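About the Grevport Robotics Club

We are a student club at Grevport Secondary College, open to anyone in Years 8 to 12. Mayu Nishimura from the science staff runs it, and we meet at 3.30 pm in Room 50.
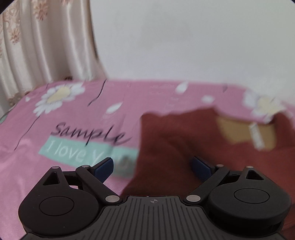 Our main project is Moulin, a program that learns to fold clothes from people doing the job by hand. Members take a gripper home and work on an ordinary bed. A pink cover printed with daisies is a fair test, as the program has to tell the print from the clothing.

So far we have recorded 2766 folds – 443 of them knitwear.

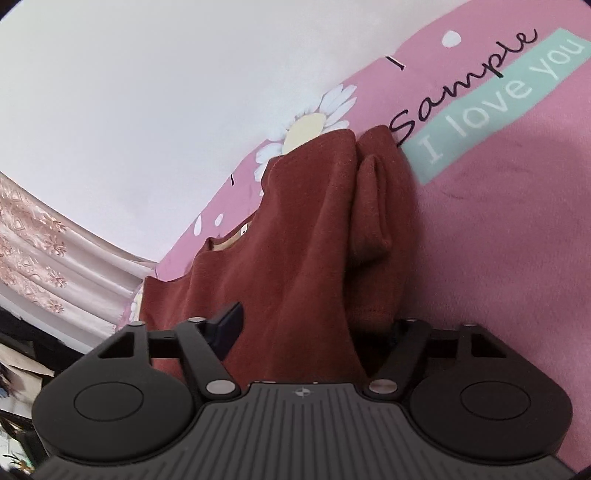
Do I need to know how to code?
Most new members don't. You start with the gripper and pick up the programming as you go.

Teams have up to six students, and each looks after one kind of clothing. 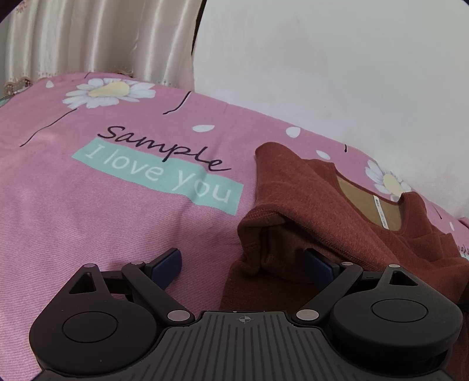 The knitwear team has the hardest job. Sleeves bunch up, and thick fabric is hard to line up. They also note where the neck is, and a white tag inside the collar, like the one on this maroon sweater, helps with that.

In August we enter the Modex schools competition, in the household class. 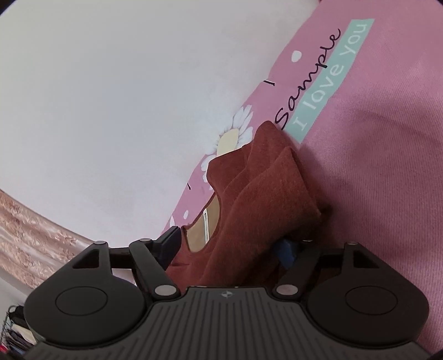 Entries are marked on neatness and time, and the written report counts as well. New members can join at the start of any term.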